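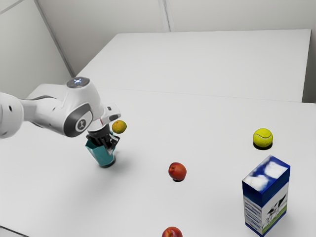 **Department of Applied Automation, Costatham College**

# Chapter 7: Picking Things Up

The first time I went to an open day at Roserlow I expected a lot of noise. I had my good boots on and a pair of earplugs in my pocket, and I was led up a flight of stairs into a carpeted room with a big screen at one end and a tray of cookies at the other. The robot was on the screen! White arm, black two-fingered gripper, white tables, and a handful of things you might find in a kitchen (plus a tennis ball, which I suppose you might find in a kitchen if you own a dog).

I was a little disappointed for maybe five minutes. Then the demonstration started and I forgot to eat my cookie.

Our host was Sinan Bozkurt, who ran the simulation side of the Tonmont project at the time. He told us that the arm would go for the teal container, and then he asked us where we would grab it. Go on, he said, shout it out. Half the room shouted "the handle" and the other half shouted "the rim," and one man near the back wanted to scoop it up from underneath, which two straight fingers on a bare tabletop are not going to manage.

We argued for a good while. I was a handle person. I'd picked up things with handles all my life and it seemed like a settled question. Sinan let us go on and then asked what happens to the handle if the container is lying on its side - where does it point, and can the fingers get to it from above without hitting something else first? There was a piece of yellow-green fruit close by, as well.
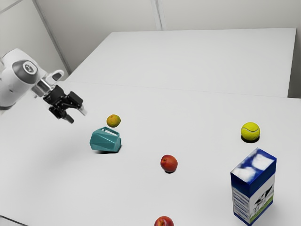
I've used his question in my own classes ever since, and you'll meet it again in Section 7.2. Before a robot closes its fingers on anything, it has to settle on a **grasp pose**: where the gripper will be, which way it will face, and how wide the fingers will open. You do this yourself every time you reach for your coffee. You just don't have to write it down, and the robot's programmer does.

Try a red apple. It's round and pretty forgiving, so plenty of grasp poses will do. A tennis ball is much the same, with a fuzzy surface that helps the fingers hold on. A milk carton is a different story. It's tall with flat sides, and if you come in a bit crooked you'll catch a corner and push the whole thing over. And something hollow with an opening at the top gives you a choice you don't get with an apple, one finger inside and one outside.

Sinan's team had set up their tests in a program they called Eren, and he put some of the results on the screen for us. They'd run 2000 attempts overall, split into batches of 200 with the objects laid out differently each time. In the batch he showed us, 176 attempts ended with the container held clear of the table. I remember thinking that sounded terrific, and then a woman in front of me asked about the other 24, and we spent the rest of the hour on those.

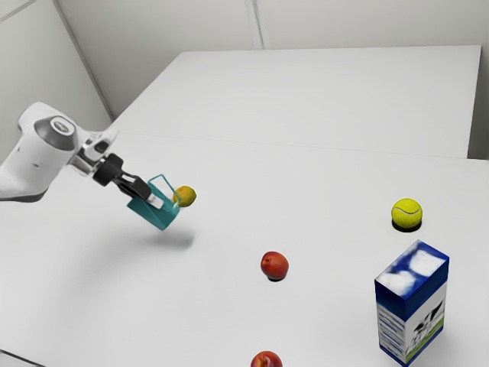 Lifting is where a lot of the trouble shows up. A grasp can look perfectly fine while the object is sitting on the table, with the table doing most of the work. Take the table away and all the weight hangs from two fingertips. If you're holding the thing well off to one side of its **center of mass**, it wants to swing or tilt. Sometimes a tilt is harmless. If you're carrying milk, it's a mess.

We'll come back to that in Section 7.4 with some drawings and a bit of arithmetic (only a bit, I promise). For now, get yourself an empty mug and pinch the rim between your thumb and one finger. Lift it slowly. Then put it down, move your grip around to just beside the handle, and lift again. Write down which way it leans each time and keep the page handy - you'll want it for Exercise 3.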